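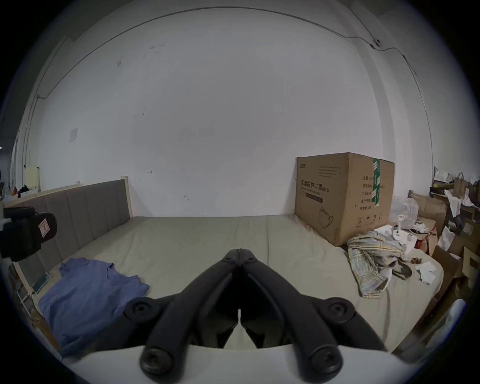
Fingers meeting at the tips, T-shirt on the bed

Nivisell forum > Hand-held grippers > Looking after finger pivots

patchworkpete, 2022-11-17
Hello all, and thank you for the lovely welcome last time! I'm keeping a pair of hand-held grippers going for our cloth folding work, and I've got into a bit of a routine that I'd like you kind people to pull apart. Before each session I open and close the fingers 51 times, wipe the round pivots with a dry cloth, and then try a practice pick on an old shirt. If the tips don't meet evenly I slacken the pivots, line the tips up and nip everything back down again.

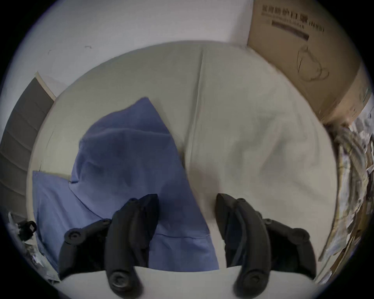 The bit I'm least sure of is how tight to go. Too snug and my thumb aches by lunch, too slack and the tips wander sideways on thin cotton (a hem is the worst!). Does anyone grease theirs?

raptis_fan
Oh please don't grease them, Pete, not when you're handling fabric all day! I did it once with the best of intentions and was washing shirts for a week. Dry wipe, and a new set of finger pads after 301 picks. That has suited me beautifully. 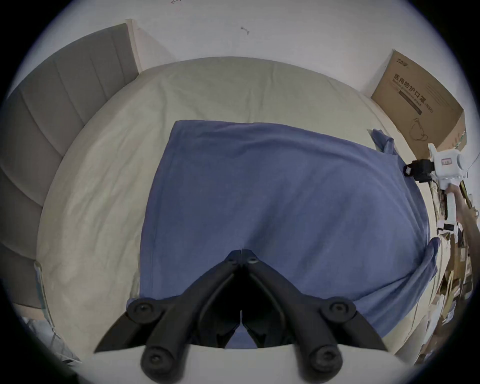
Two grippers at the bed, one pointing at the blue cloth

mossycog
I'm afraid I'd disagree with both of you, fondly. A tiny dab of dry lubricant, left overnight, does no harm at all, and changing pads at 301 sounds terribly wasteful. I get seven times that out of mine. And I'd leave the pivots alone unless there's real play in them, Pete, as every slackening is another chance to put them back wrong.

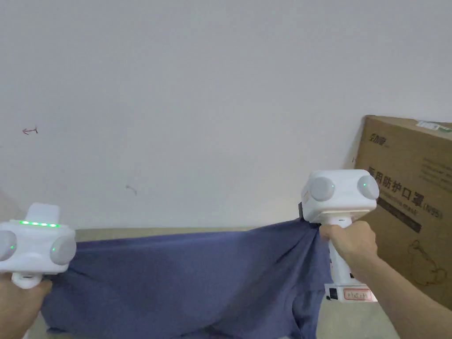 What I would check every single time is that both grippers pull alike. Take a garment by its two sides, lift it, draw it out gently and feel whether one side is slipping. If it is, clean that jaw first and have another go before you reach for a screwdriver.

patchworkpete
That's ever so helpful, both of you. I'll skip the grease, try the two-sided pull tomorrow morning and leave the pivots be for now. Still not sure about the pads, mind!

raptis_fan
301, Pete. I'm not budging :)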